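サイト内検索 キーワードを入力 検索

食器と座布団で部品を分ける　修理室「フリヴラ」ヘルバシオ・カセレスさんに聞く

修理室フリヴラは、プロストゥンビーという古い倉庫の二階に入っている。持ち込まれるのは、壁のスイッチ、延長コード、小型の操作ボックス、水まわりの継手など、家や作業場で使われる小さなものが多い。直して返すこともあれば、使える部分だけを外して棚に入れることもある。

カセレスさんは以前、設備会社のスニガに勤めていた。現場の仕事を離れてからこの部屋を開き、いまは電気に詳しいパトリシオ・サパタさんと机を分け合っている。木曜の午後に訪ねると、カセレスさんは棚の引き出しを一つ抜いて、中身を紙の上に出しているところだった。

「これは継手の引き出しなんですが、ねじが混ざっていました。急いでいるときに入れたんでしょうね。入れたのは私です」

棚の部品は約4000点ある。台帳はノートで、引き出しの番号と中身の種類だけが書いてある。個数は書かない。書いても翌日には合わなくなるから、というのが理由だった。

「会社にいたころは個数も管理していました。一つ合わないと、合わない理由を探すのに半日かかる。ここは二人なので、なくなりそうなら見れば分かります。種類が分からなくなるほうが困る」

棚はスルナメッティの中古で、引き出しは48杯。前の持ち主が貼った札が残っていて、はがれないものは上から新しい札を重ねてある。厚くなった札が引っかかり、開けにくい段がいくつかあるという。

「はがし液を使ったら塗装まで取れたので、それからは重ね貼りです。見た目は悪いですが、読めればいい。字は太いペンで書きます。細い字は夕方になると読めません」

専用の箱を買わなくなった

話を聞きたかったのは、棚よりも机のほうだった。フリヴラでは、作業中の部品を入れるのに専用のトレーをほとんど使わない。皿、コップ、空きボトルといった家庭用のものがそのまま使われている。

「最初はちゃんとした部品トレーを買いました。一枚900円で、仕切りがついているものです。仕切りの大きさが決まっているので、スイッチは入るけれど継手は入らない、継手に合わせるとねじが隅にたまって指で取れない。それで、昼に使った皿を洗って、そこに載せてみたんです」

皿は縁が低く、上から全部見える。丸いので隅がない。プラスチックなら、落としても部品のほうが傷まない。カセレスさんはそう説明した。

「深い器に入れると、底にあるものを忘れます。忘れたまま組み立てて、最後に一つ余る。余った部品ほど嫌なものはないです。どこかに入っていなければいけないものですから」

コップの役割は少し違う。横に寝かせると転がるもの、立てておきたいもの、途中で手を離したいものを入れる。何も入れずに机に出しておくこともある。

「空のコップを先に置くんです。外したものを入れる場所が決まっていないと、人は手元に置いてしまいます。手元に置いたものは、次に腕を動かしたときに落ちる。だから外す前に器を出す。サパタには最初、お茶でも出るのかと聞かれました」

サパタさんは隣の机で聞いていて、「飲むほうのコップは色を変えてあります」と付け加えた。作業用と飲食用が混ざらないように、飲むためのコップは流しの上の棚から出さない決まりになっている。一度作業に使った食器を食事に戻すこともしない。

「これは守っています。油がついているかもしれないし、洗えば落ちるというものばかりでもない。食器として買っても、こちらに来たらもう道具です」

ねじはふたのあるものに

ねじについては、皿もコップも使わない。カセレスさんは空になった透明なボトルを好む。

「透明なこと、ふたが閉まること、この二つです。皿のねじは、誰かが通って机に当たるだけで動きます。ボトルなら倒しても出てこない」

ただし口が狭いものは取り出すときに困る。一本だけ欲しいのに出てこず、振ると一度に出る。そこで、出すときは必ず皿の上で傾け、余った分はその場で戻す。皿に残したまま昼休みに入らない。

ボトルに書くのは、ねじの太さと長さだけである。どこから外したものかは書かない。ただ、もとの機器に戻す予定のねじは別で、こちらは小さな袋に入れて機器と一緒に置く。

「戻すねじと、ためておくねじを同じところに入れたら終わりです。見た目が同じでも長さが少し違うことがある。長いねじを無理に入れると、中の線に当たることもあります。電気のものでは、それがいちばん怖い」

サパタさんは、袋についてはもう少し厳しい意見を持っている。

「袋は便利ですが、黒いものを袋に入れると中が分からなくなります。光の加減で、触るまで何か分からない。私は袋に入れたら、その日のうちに札をつけます。カセレスさんは翌日になることがあります」

カセレスさんは否定しなかった。この日も、札のない袋が窓際の箱にいくつか入っていた。

スイッチは色で並べない

操作ボックスや押しボタンの類は、修理室の中でも場所を取る。赤と緑のボタンがついたものは、形が違っても似て見える。色別にまとめたほうが探しやすそうだが、カセレスさんはそうしていない。

「色で分けると、赤だけのものと緑だけのものはいいんです。両方ついているものをどちらに入れるか、毎回迷う。迷うと、その日の気分で入れる。そうすると次に探すときは、両方の引き出しを開けることになります」

いまは取りつけ方で分けている。壁に埋めるもの、壁の表面につけるもの、機械に組み込むもの。ボタンの色や数は見ない。箱だけのもの、中身だけのものは、それぞれ別の段にある。

表面の板、いわゆるスイッチプレートは平らなので、立てて並べる。寝かせて重ねると下のものに細かい傷がつく。白いものは傷そのものより、傷に入った汚れが目につく。

「拭くのは水で湿らせた布です。強いものを使うとつやが変わる。一枚だけつやが違うと、壁につけたときに分かります。もちろん、ついたままの状態で濡れた布を使ってはいけません。外して、乾かしてからです」

配管の継手は、電気のものと同じ棚に入れていた時期がある。どちらも白いプラスチックで、急ぐと見間違えた。いまは棚の左右で分け、左が水、右が電気になっている。それでも机の上では一緒になる。

「机では混ざっていいんです。仕分ける前のものですから。きれいに並んだ机を見ると、仕事が終わったのか、始まっていないのか分からない。皿の上に種類の違うものが載っているのは、これから分けるということです」

座布団を敷く

もう一つ、訪ねた人が気にするのが机の敷物だという。薄いゴムマットを敷く作業場が多い中で、フリヴラでは大きめの座布団やクッションマットを使う。カセレスさんがスニガにいたころ、古い事務所の椅子から外したものを机に敷いたのが最初だった。

「硬い机に硬いものを置くと、音がします。二人で一日やると、その音で疲れるんです。布だと音がしない。それから、小さい部品が跳ねない。落ちたところにだいたいあります」

困る点もある。布目に細かいくずが入ること、コップを置くと少し傾くこと、平らな板が斜めに載ってしまうこと。字を書くのにも向かない。カセレスさんは、書くときは必ず布のない場所に紙を移す。

選ぶときに見るのは、ファスナーがあるかどうかだという。カバーが外せれば洗える。外せないものは掃除機をかけるしかなく、金属のくずが残りやすい。敷く向きも、ファスナーの位置を見て決める。手前に来ると袖が当たるので奥に回す人もいるが、カセレスさんは気にせず手前にしておくことが多い。

「奥に回すと、開いているのに気づかないんです。一度、ねじが中に入りました。座布団の中ですよ。手前なら、閉まっているか見えます」

色は、白と黒を避ける。白い部品は白い布の上で見えず、黒い部品は黒い布の上で見えない。斑の入った灰色やベージュがよいが、斑が粗いと今度は細いねじが紛れる。

「結局、ねじは布の上に置かない。そこに戻ります。布の上はコップとプレートくらいで、細かいものは皿かボトル。皿も布の上には載せません。机にじかに置いたほうが安定します」

机は白い天板のものを使い、敷物で全部は覆わない。脇に硬い面を残しておき、皿や操作ボックスはそちらに並べる。ベージュがかった灰色のマットに水色のコップ、その横に水色の丸い皿という置き方は、カセレスさんの話のとおりである。 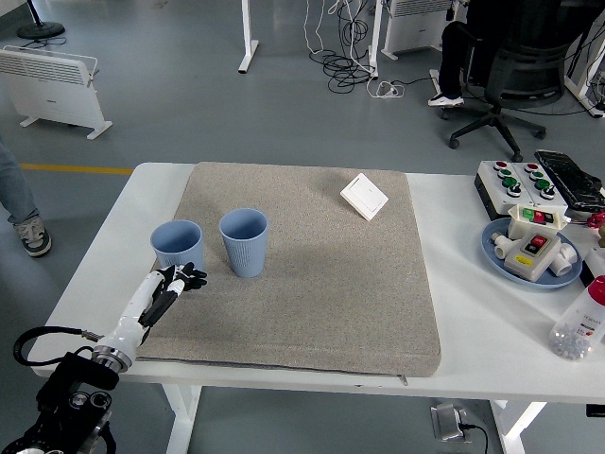

片づけは途中で一度

作業の終わりにまとめて片づけると、たいてい時間が足りなくなる。フリヴラでは、午後の真ん中に一度手を止めて机を見る。全部をしまうわけではない。今日はもう使わないものだけを棚に戻す。

「終わりにやるのは床です。机は途中でやる。終わりに机をやると、疲れているので引き出しを間違えます。さっきのねじが、それです」

床で問題になるのはコードだという。机の脚のそばにたまり、椅子の足が乗る。束ねてもすぐにほどくので、きつくは縛らない。布のひもで軽くまとめ、ほどいたひもはコードの根元に残しておく。ひもをなくすと、次からまとめなくなるからである。

サパタさんは、床に落ちたものを拾って机に戻すことにも反対している。どこから落ちたか分からないものは、机に戻すと正しいものに見えてしまう。そのため、入口の脇に「落ちていたもの」と書いた缶がある。持ち主の機器が分かるまで、部品はそこで待つ。

「いっぱいになったら二人で見ます。前に見たのは6月でした。ほとんどが同じ種類のねじで、あとは何かの白い爪が一つ。まだ分かりません」

人に勧めるなら

家で同じことをするなら何から始めればよいか、最後に聞いた。カセレスさんは少し考えて、器を買わないことだと言った。

「家にある皿を一枚、台所から引退させてください。それを引き出しに入れておく。ドライバーと同じ引き出しがいいです。別のところに入れると、出すのが面倒になって使いません」

コップはその次で、同じ形のものがそろっていると重ねてしまえる。ボトルは中をよく乾かしてから使う。水気が残っていると、ふたを閉めたときにねじが錆びる。座布団は、自分の家で試したら家族に嫌がられたそうで、あまり強くは勧めないとのことだった。

話が終わると、カセレスさんは紙の上の継手を引き出しに戻し、ねじだけを皿に移した。サパタさんが缶を持ってきて、そちらに入れるべきだと言った。どの機器のものか分からない以上、決まりではそうなる。ねじは缶に入った。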